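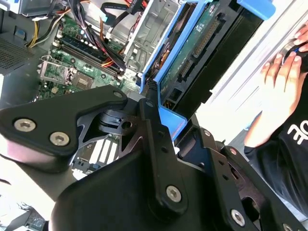 Inside the office tower

The old tower from the Skimalis office is finally having its insides looked at. It cost me £20 and the trouble of carrying it up the stairs, and since then it has mostly been something to put post on. I've decided to strip it properly, keep the useful bits and take the metal to Kurkance.

I like working on this sort of case. They were made for offices where someone had to get round a whole floor in an afternoon, so things are held in with clips wherever clips would do. The side panel comes off, the case goes down on its side, and then you can get at nearly everything from above. I never work on one standing up any more. Screws fall down behind the board and you spend the next ten minutes tipping the thing about and listening for the rattle.

The order I do things in has changed over the years. It used to be whatever looked loosest. Now it goes like this: mains lead out, press the power button once or twice, leave it a few minutes, then the cables. Only after the cables do I think about drives or memory or anything I want to keep.

Cables first

The power supply in one of these has far more cable than the case needs. Whoever built it folded the spare length up and pushed it wherever there was room, and there it stayed. Black, red, orange and yellow, all of it lying across the board on its way to the drive cage.

The big motherboard connector is the one that people break. It has a latch on the side, and if you don't press the latch right in, the plug will not move however hard you pull. Then you pull harder and the board bends. Press the latch with your thumb, rock the plug a little along its length and it comes up. The drive connectors have no latch to worry about on an older machine, but they can be very stiff. Hold the plug and leave the wires alone.

I label cables if the machine is going back together. For this one I didn't bother.

The power supply itself is held by four screws on the back of the case. Have a hand under it for the last one if the case is upright. I put screws in jam jar lids, one lid for each part, and write on the lid with a marker. It looks fussy but I have 205 loose case screws in a tub from before I started doing it, and I could not tell you where any of them came from. (I counted them in April, during a power cut.)

The drive cage

The cage is plain sheet metal, with a blue plastic clip at the top. Blue on these machines seems to mean "you may touch this", and I find it a great help. Squeeze or lift the blue thing and see what moves. There is a second one lower down on the other bay. If a clip has gone brittle it will snap the first time, so go slowly and don't do it in a cold garage.

Mind your knuckles. The cutouts in the sheet metal are not always finished well on the inside.

Old drives I keep to one side until I have wiped them. They don't go to Kurkance with the rest, even when I think they are dead.

The processor socket

With the processor gone, the socket wants looking after. The square metal frame round it protects the edges but does nothing for the middle, and one bent contact can finish a board. If you have a plastic cover, put it on. If you haven't, keep tools, sleeves and cable ends well away from it. I once dropped a screw into one and ended up with a board that was good for nothing but a wall.

Memory is easy. Push back the catch at the end of the slot and the module lifts. Hold it by the edges and put it in a bag – an antistatic one if you have it. I buy mine from Ho, who sell them in packs far too big for one person, and I have 63 left.

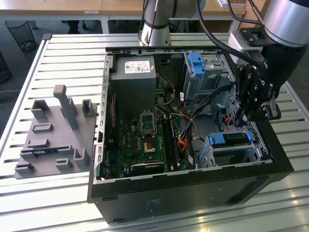
A reader asked after the last post whether any of this is worth doing for a machine so old, and said that Skarkier would collect the whole tower from the door for free. They would, and if you only want the space back then that's the sensible choice. I like having the parts. A working power supply is handy for testing other things, and old memory still gets asked for by people keeping a similar machine going.

The same reader wanted to know if the motherboard should come out of the case for storage. I'd leave it in unless you need the case. Bare boards get things put on top of them, and the case is the best box you will find for it.

Next job is the fan, which wants a soft brush and a bit of patience, and then the case wall needs wiping down. I also need to find out where I put the lid marked "PSU".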